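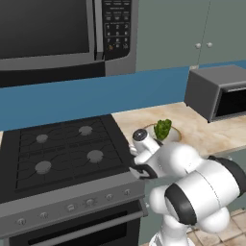

Sim kitchen: planner finds a path, controller won't follow it near the range

Forum > Manipulation > Motion planning and control

7 replies shown, sorted oldest first

stovetop_sally
Posting this here because the simulation board is kind of dead. I'm working on a pick and place set in a rendered kitchen, one arm on a fixed base, and the job is to take the leafy vegetable off the plate on the counter and put it on one of the burners. No pan, just the burner. I know, I know, it's a benchmark task, I didn't write it.

The planner is Stisuner with pretty much stock settings. It gives me a path nearly every time. The trouble is execution. When the wrist swings in over the front corner of the cooktop the arm slows way down, hangs there, and then either creeps on through or trips the tracking error limit and the episode ends. I ran 463 episodes overnight and 40 of them died that way, all in the same stretch of the path. Free space motion is lovely. Approaches from the far side of the plate are mostly fine too.

Things I've tried so far: doubled the joint stiffness (worse, now it buzzes), cut the speed scaling in half (fewer failures but it takes forever), and turned off gravity compensation by accident for one very exciting evening.

Control loop is at 400 Hz. The policy on top only sends a new target every so often, and the planner fills in between. Any ideas where to look first?

gridlock
Sounds like collision geometry to me. What are you using for the range? If it's one convex hull around the whole thing, then the hull bridges straight across the grates and over that sloping front with the knobs, and you've got an invisible lump sitting right where your wrist wants to go. The planner might be checking against one set of shapes and the physics against another. Ask me how I lost most of October.

Turn on the collision overlay and look at it from the side. Takes two minutes.

stovetop_sally
OK so the overlay was interesting! The planner has the range as a plain box, top surface level with the grates. The physics side has something much lumpier, and the knobs stick out past the box. So they do disagree. But the contact log is empty for most of the failed episodes, and I mean empty, no touches at all until after it's already stalled. If the wrist was leaning on an invisible lump I'd expect to see it, right?

gridlock
You'd expect to, unless contacts between the arm and the fixtures are filtered. Check your masks. Half the kitchen scenes people pass around have the arm in the same group as the cabinets, so that the base doesn't explode when it loads next to them.

nullspace_ned
I don't buy the geometry theory. No contacts, slows down smoothly, same patch of workspace every time, gets worse with stiffness... that's a singularity, or close enough to one. Look at how the arm is folded in your render. The base is down low on the floor side and the arm has to come up and around to reach over the counter, then lay the wrist over toward the cooktop. I'd bet money two of your wrist axes are nearly lined up when it gets there.

If your controller is doing differential IK with damping, it'll do exactly what you describe. Damping kicks in, the joints can't keep up with the Cartesian target, the error grows, the limit trips. Print the smallest singular value of the Jacobian along the path and plot it against the tracking error. If they mirror each other you're done.

Also please don't tune stiffness to fix this. It's like turning up the radio because the engine is making a noise.

quietgripper
Seconding the singular value plot, it's a cheap thing to log and I leave mine on all the time now. One caution though. If you mix meters and radians in the Jacobian, the number means very little on its own, so scale the rotational rows by some length that makes sense for your gripper before you go comparing runs.

We had a similar thing on the Tiscombe scenes last year, different counter layout. In our case it was the planner handing over joint waypoints and the controller converting them to end effector poses and then back again. The conversion threw away which elbow solution we were on! So a path that was perfectly good in joint space got re-solved badly on the way out. Does yours do that?

stovetop_sally
Ohhh. It might. The wrapper I inherited is called Stitesis (a labmate's name for it, predates me) and it takes "targets" without being very clear on what a target is. Going to go read it tonight with a snack.

gridlock
While you're in there, please check the masks anyway :)

nullspace_ned
They are not going to be the masks.

stovetop_sally
Update, long one, sorry.

I plotted the smallest singular value (scaled, thank you quietgripper) and it dips hard right where the stall is. So ned gets that one. BUT the planner's own joint path doesn't dip at all. It goes around the bad region with the elbow held out a bit wider. What the controller executes is a different arm shape reaching the same gripper pose. So quietgripper was right about the round trip. Stitesis runs forward kinematics on every waypoint, sends the pose, and the controller re-solves it with no idea what the elbow was supposed to be doing.

Then I checked the masks, because I am a fair person. Arm versus cabinets was filtered. Arm versus range was filtered too. So there were contacts I never saw. I turned them back on and re-ran the failed seeds, and 4 of them do brush the right end of the control panel on the range. The rest touch nothing and stall anyway.

gridlock
I will be taking my 4 episodes and framing them.

nullspace_ned
Fine. 4 out of 40. I'll allow it.

So the fix is to send the joints straight through and let the controller track them in joint space, then only switch to Cartesian for the last bit of the grasp. You already have a good path, just stop throwing it away.

deadband
Jumping in to disagree a little with the joint space advice. It's fine for the approach, but she said there's a policy on top sending new targets. If the policy interrupts in the middle of a path you're stuck either finishing a stale joint trajectory or blending from one to another, and the blend can wander anywhere. In a kitchen with an over-the-range microwave and cabinets right above the work I would not want a wandering elbow. There just isn't that much air between the cooktop and the bottom of that microwave.

I'd keep the Cartesian controller and add a posture task in the null space, with the planner's joint values as the reference. The gripper goes where the policy says, the elbow drifts toward what the planner wanted, and when a new target shows up nothing jumps. It's maybe a dozen lines if your IK is written in a sane way.

nullspace_ned
Speaking as the person with the user name, that only works if there's a null space to speak of. With a six joint arm and a full pose target you've got nothing left over to push on. Which arm is it? I can't tell from the render and I'm not going to guess from glossy white segments.

stovetop_sally
Seven joints, so I have one spare. And I can relax the rotation about the gripper axis during the approach, it doesn't matter to the vegetable.

deadband
Then you've got two to play with on the way in. Do the posture task. Start with a low gain and bring it up until the elbow follows without fighting the main task.

quietgripper
Both can live together, for what it's worth. We ended up tracking joints on the long moves and using the posture version once the target was within reach. The handoff is the only fiddly part. Make sure the posture reference at the switch is the measured joint position and not the commanded one, or you get a little kick. I found ours because the gripper knocked the plate and I spent a whole afternoon blaming friction.

gridlock
And please give the planner a better shape than a box for the range. A box for the body, a separate slanted one for the front panel, small cylinders for the knobs. I wouldn't model the grates one bar at a time unless you're planning to touch them, a thin slab is plenty. Then use the same shapes in both places so the two halves of your stack are at least arguing about the same stove.

stovetop_sally
Doing that now. Quick question on the slab: if the planner treats the top of the grates as solid, won't it refuse the place pose, where the vegetable is supposed to be touching it?

gridlock
Yep, it will. Allow contact between the held object and the slab for the final segment only. Keep the fingers checked against it the whole time.

nullspace_ned
Or plan to a pose a bit above and lower straight down under Cartesian control until you see force. Leaves are squishy, depending on how your scene models them. I wouldn't trust the mesh height.

deadband
Agree with ned there, and mark the day.

stovetop_sally
Last update for now, it's 1 a.m. and I should sleep. Posture task is in, with the relaxed rotation on the approach. Shapes are split up the way gridlock said and shared between planner and physics. Masks fixed. Stiffness back to where it was before I touched it.

I re-ran the 40 bad seeds. The stall is gone from all but 4, and they aren't the same 4 as before (I checked, because I knew gridlock would ask). In these the policy changes its mind while the wrist is right over the corner of the range and the new target drags it back toward the bad region from the other side. I guess that's a planning question more than a control one. The full overnight set is running now.

Also the move is a lot prettier to watch. The elbow swings out and comes in over the counter like it means it!

quietgripper
Nice. For the leftovers, try refusing new targets until the manipulability is back above some threshold. Crude but it got us through a deadline. There's a smoother version in the Ó Ceallaigh branch of our fork, I'll dig up the settings and post them in the tooling thread.

nullspace_ned
Post the singular value plots from the full run when you have them, before and after on the same axes please.

stovetop_sally
Will do. Same scaling on both, I promise.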